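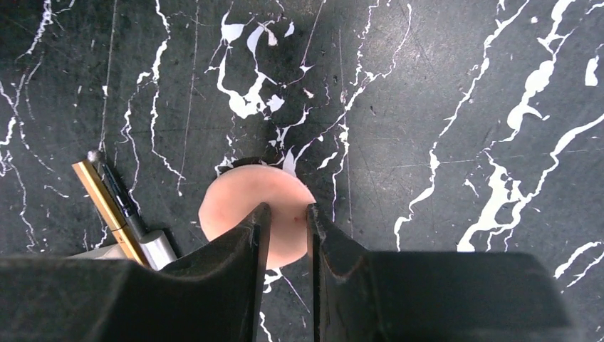
pink pad, black marble-look surface, the eternal pile of slim things

OK so a few of you asked for an update on the Great Vanity Cleanout and I have been putting it off because it got out of hand. Thread time, grab a coffee.

Background for the new people: I don't have a vanity. I have one stretch of black marble-look counter with white veins running all over it, and everything I put on my face lives there. It's gorgeous and it shows every speck of powder ever made.

I started May 18, 2026 thinking I'd be done by lunch. Reader, I ate lunch standing up with a lipstick in each hand.

Step one was taking every single thing out of the drawer, the two zip bags and the "nice" basket and counting it. I guessed 40. It was 77. SEVENTY-SEVEN. I have one face!

And 15 of those were lip products in what I can only call the same color. I swatched them all up my arm and sent a photo to Zuzanna Głowacki and she wrote back "which one is the new one" and I had to go sit down.

Anyway, puffs and sponges, which is where most of your questions were. Peachy pink is my favorite color for them (cheerful! goes with nothing else I own!) but wow does it tell on you. Foundation leaves this mottled look in the middle and then you're staring at it every morning wondering if it's makeup or if it's just like that now.

My rule going forward is wash on laundry day. Plain bar soap, warm water, squeeze, don't twist. I twisted one last winter and it split right down the side and I was sad about it for longer than I'd like to admit.

Then dry it out in the open, sitting on its edge if it'll stay. I used to tuck mine back in the bag damp. Please don't do what I did. The smell, you guys.

Someone asked what I use. It's a Flitadow, I've bought the same one over and over, and no they don't know I exist. I tried the Stinia dupe and it drank my foundation like it had crossed a desert. Maybe fine for powder? Jury's out.

Next category: slim things that roll. Pencils, little tools, tubes, sticks of whatever. I don't know how other people store these. Mine just drift to one side of the counter and make a little heap, and every time I pull one out the rest go on an adventure.

Tried a mug: everything vanished into the mug. Tried a tray with slots, and half my stuff is too fat for the slots. Currently trying a shallow dish from Czarnecka (thrifted, six dollars, tiny chip, love her) and so far so good, when I remember to use the dish.

Also I'm a sucker for anything gold. If it's gold and stick-shaped I will buy it before I know what it does. This was a whole conversation with my sister's boyfriend Miklós Szabó, who picked one up and asked if it was for cocktails.

Toss pile report! Gone: two mascaras I honestly couldn't date, a cream blush with a crust on it, a sunscreen that came out in two separate liquids, and an eyebrow gel I've hated since the day I opened it and used for a year anyway.

Unopened stuff went in a bag for the swap table at Gristavham. If you've never been, it's the cutest thing, you leave what you don't want and take what you do. (I took a hand cream. ONE hand cream. Growth.)

Couple of replies to replies while I'm here. Innes, no, I did not keep the green eyeliner. Yes, I know you loved it. You should've said something while it was still in the building.

Whoever asked about cleaning a shiny dark counter: barely damp microfiber first, then a dry one right behind it. If you spray cleaner straight on you'll be chasing streaks until bedtime. And get loose powder up with a dry brush before anything wet touches it or congrats, you've made paste.

Still on the list: nail polish. I haven't opened that box and I'm a little scared of it. I remember there being a lot of beige.

Also if anybody has a way to keep a puff from picking up lint in a travel bag I am begging. I've been using a soap dish with a lid and it sort of works, but it's huge and it pops open in my suitcase every time.

Going to go put the caps back on things now. Polish box tomorrow, maybe. Send beige-related encouragement 💅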